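README – brush calligraphy recordings from the Vonarau open day

Hi! You've found the folder that came out of our open day in March, when we let people walk in off the street and watch two robot arms do brush calligraphy (water-and-ochre practice characters mostly, a bit of real ink when we felt brave). I'm Poppy Parsons and I put this card together, so if something in it is wrong, that's my fault and you should write to me. Thierry Maillard set up the arms and wrote the recording scripts. Beatriz Paiva taught the brushwork, and she taught it to us first, which took longer than teaching it to the robot.

What's in the folder

There are 465 episodes. One episode is one short task from start to stop: pick up the brush, load it from the dish, write a stroke or a whole character, put the brush back down. Most run under 90 seconds. The long ones are nearly all in the "full_character" subfolder, and if you only want quick single strokes you can skip that one completely.

Each episode has video, joint positions for both arms, gripper opening, and a one-line text note about what the operator was going for. The notes were typed live with visitors asking questions over our shoulders, so expect typos. I fixed the ones that changed the meaning ("left" typed as "lift" came up a lot) and left the rest alone.

The setup

We used the back table in the Grastley room, with the brush rack standing up against the gray wall. The rack is Beatriz's and it's a lovely thing, all dark carved wood with writing brushes hanging off the bar. It's also a pain for a vision model! The shafts are black and shiny, the carving at the bottom is full of little holes and curls, and from the wrist the whole thing comes at you on a slant. I'd say the wrist view is the hardest part of this set, and also the part I'd most like somebody to try.
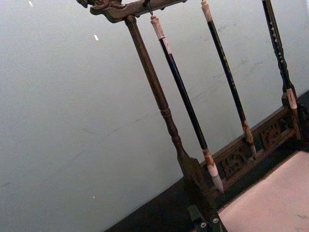

How a session ran

Somebody sat at the controls and drove both arms through the task while the script recorded. We started at 10 and swapped operators whenever hands got tired, so the style changes quite a bit through the day. Thierry is fast and a little jerky. Celeste Amaral is slow and very smooth, and her episodes look almost sleepy next to his. I'm somewhere in the middle with a lot of do-overs. The operator field in the metadata tells you who was driving, in case you want to hold one of us out for testing.

In most of the writing episodes the right arm does the brushwork. The left arm waits off to the side unless the note says it's steadying the paper. We wrote big characters because small ones were hopeless – the brush splays out the second you push too hard, and over half of our early attempts at a thin line came out as a fat blob. Those attempts are still in here, marked "practice". Please don't train on them without looking at a few first.

The characters run upside down in the head view. Beatriz wanted them to face the visitors across the table, and once we'd started that way we kept going. If your pipeline cares about reading direction, rotate before you do anything else.

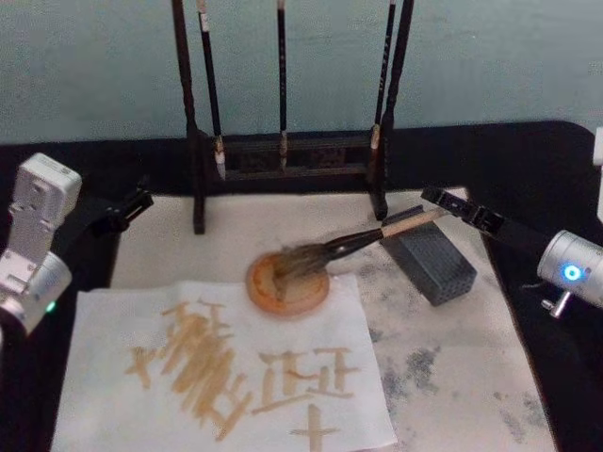
Brush in the orange dish, held by the right gripper, with two characters on the paper.

What visitors asked

I kept a list on the back of a flyer, and it turned out to be pretty useful for deciding what to put in this card.

Can it write my name? Sort of. We had a sheet with a few dozen characters we'd practiced, and if your name was in there, yes. One boy waited through the whole lunch break for his. Those requests are in the "visitor" subfolder, with names removed from the notes.

Is it doing this by itself? For most of the day, no, a person was driving. Late in the afternoon we ran a small model trained on the morning's episodes, and those runs are in a separate folder called "auto". There are 60 of them. Some are good. A few are really funny, including one where it loads the brush over and over and never gets to the paper.

Does the brush get ruined? Ours shed some hairs but survived. Nikau Ormsby rinsed it between groups and reshaped the tip with his fingers, and you can tell from the videos when he'd just been by, because the first stroke after a rinse is so much neater.

Could a kid drive it? We let several try with Celeste right beside them and the speed turned way down. None of that was recorded, so don't go looking for it.

Chest camera clips

Nikau also wore a chest camera for part of the day, and those clips are in their own folder with no robot data attached. They're 80 short clips of the table and the brushes, plus a person doing by hand some of the same tasks we gave the arms. I wasn't sure they belonged here. Beatriz argued for keeping them, and she was right, as she tends to be about this stuff. If you want to know what a brush looks like when it's just lying there or hanging up, these are much easier to work with than the wrist video.

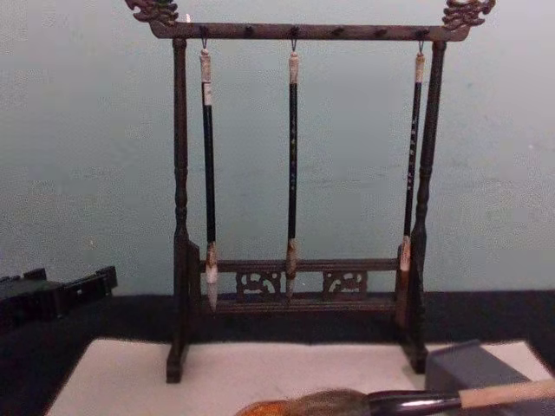
The time stamps in this folder come from a different clock than the robot logs. I lined them up by hand where I could, using the noise of the room door, and the offset is written in sync.txt. Treat it as good enough for browsing and no better. Where I couldn't find a match I left the offset blank, and a blank means unknown, so please don't read it as zero.

Known problems

Lighting changes in the afternoon when we pulled the blinds. Anything with "pm" in the file name is a bit flatter.

The gripper opening value sticks for the first few frames of an episode. Drop them or ignore that column until it starts moving.

Stroke names aren't consistent. Thierry writes "across", Celeste writes "horizontal", and I used both. There's a lookup table in strokes.csv that covers nearly all of it.

The paper moves. Sometimes a lot, sometimes between strokes of the same character. We thought about throwing those episodes out, then decided paper moves in real life too, so they stayed.

Using it

Research and teaching are both fine. If you show clips in public, please mention the Vonarau open day and Beatriz Paiva, who lent us the rack and most of her patience. If you make something with it I'd love to see it, even if it's terrible. Especially the wrist view stuff!

Corrections go in the issues page. Put the episode number in the title so I can find the clip, and tell me which camera you were looking at.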